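A Visita

A comissão chegou a Clakutow às duas da tarde, conforme o ofício. Eram oito pessoas, contando o relator, e foram recebidas à porta pelo senhor Valentin Ghiță, diretor de relações externas da Rinell, que distribuiu os crachás por ordem alfabética e pediu que fossem usados do lado esquerdo.

O programa previa uma alocução de boas-vindas, a demonstração, um período reservado a perguntas e um café. A alocução durou quarenta minutos. Nela se recordou a fundação da empresa, a mudança do antigo armazém de Pascu para as instalações atuais e a assinatura, em setembro, do protocolo Prarklow, ao abrigo do qual a visita se realizava. O senhor Ghiță leu de pé, sem levantar os olhos das folhas, e ao terminar agradeceu a atenção de todos.

Passou-se então à sala. A comissão foi disposta ao longo da parede, atrás de uma fita colada no chão, e informada de que a tarefa consistia em arrumar fruta num cesto. Uma das vogais, que viera de comboio e trazia ainda o casaco vestido, perguntou se era só isso. O senhor Ghiță respondeu que era precisamente isso, e acrescentou que a modéstia da tarefa constava do anexo segundo. 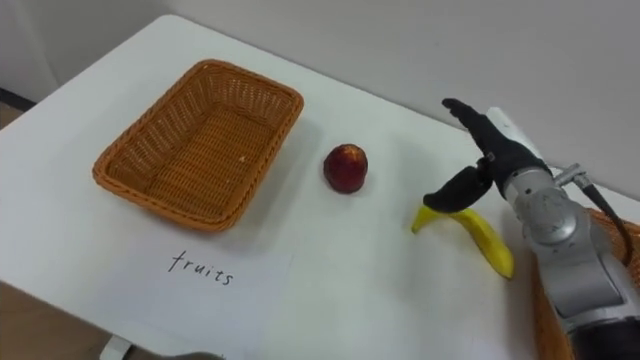 O relator tinha consigo a ficha de avaliação, um impresso de noventa e seis linhas que o ministério elaborara para outro género de equipamento. Havia nele campos para a pressão do vapor e para o estado das correias. O relator, funcionário escrupuloso, escrevia em cada um deles "não aplicável", por extenso, e com isso foi perdendo boa parte do que se passava na mesa. Quando levantou a cabeça, os colegas tinham deixado de conversar.

Mais tarde, na redação da ata, houve divergência quanto à duração desse silêncio. O vogal da indústria propôs que se registasse "um breve momento". A vogal do casaco opôs-se. Disse que tinha visto a mão parar sobre a banana com os dedos abertos, que se lembrara de sua mãe a escolher fruta no mercado, a mão suspensa do mesmo modo enquanto decidia, e que não podia em consciência chamar breve àquilo. Consultado o regulamento, verificou-se que a ata não comportava recordações. Ficou "um momento".

Ainda na sala, o vogal da indústria quis saber se a máquina lia o rótulo. O senhor Ghiță afirmou que a pergunta era pertinente e que seria respondida por escrito. Outro vogal quis saber quem escrevera a palavra. Essa pergunta não estava prevista. O diretor voltou-se para o fundo da sala, onde um homem de camisola cinzenta se mantivera durante toda a tarde sem ser apresentado.

"Fui eu", disse o homem. "Hoje de manhã."

Era a primeira frase dita naquela tarde sem papel na mão, e a comissão olhou para ele com um interesse que até aí não manifestara. Perguntaram-lhe porque o fizera em inglês. Respondeu que sempre o fizera assim e que ninguém lhe pedira outra coisa. Perguntaram-lhe se dava ordens à máquina. Disse que lhe preparava a mesa.

O senhor Ghiță observou que o café estava servido. A comissão, contra o programa, deixou-se ficar.

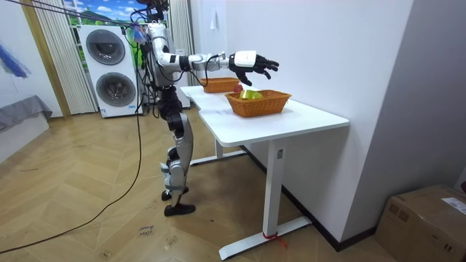

Lucian Anghel
Técnico de ensaios, Rinell

Foi com este nome e esta categoria que o homem veio a figurar no anexo, por proposta da vogal, aprovada sem votos contra. O relator teve de abrir uma linha suplementar no impresso, entre as correias e a assinatura, e pediu-lhe que soletrasse o apelido.

O técnico explicou o trabalho em poucas palavras. Punha as coisas na mesa, afastava-se, esperava, voltava a pôr as coisas na mesa. Havia dias em que o fazia cem vezes. Trocava a posição da fruta, mudava um cesto de lugar, experimentava outros objetos. À pergunta sobre se não se aborrecia, declarou que no princípio sim, e que depois começara a reparar nas diferenças.

"Que diferenças?", perguntou o relator, com a caneta pronta.

O técnico pensou. Disse que uma maçã nunca ficava duas vezes no mesmo sítio, por mais que se quisesse. Que ele próprio julgava pousá-la sempre da mesma maneira e não pousava. O relator procurou o campo correspondente, não o encontrou e guardou a caneta no bolso.

O café foi tomado já frio, de pé, no corredor. O senhor Ghiță entregou a cada membro uma pasta com o logótipo da empresa e recolheu os crachás. A vogal do casaco devolveu o seu em último lugar e perguntou se, numa próxima visita, seria possível chegar de manhã, à hora em que se punha a mesa. Foi-lhe dito que deveria requerê-lo por ofício.

O requerimento deu entrada na semana seguinte, em duas vias.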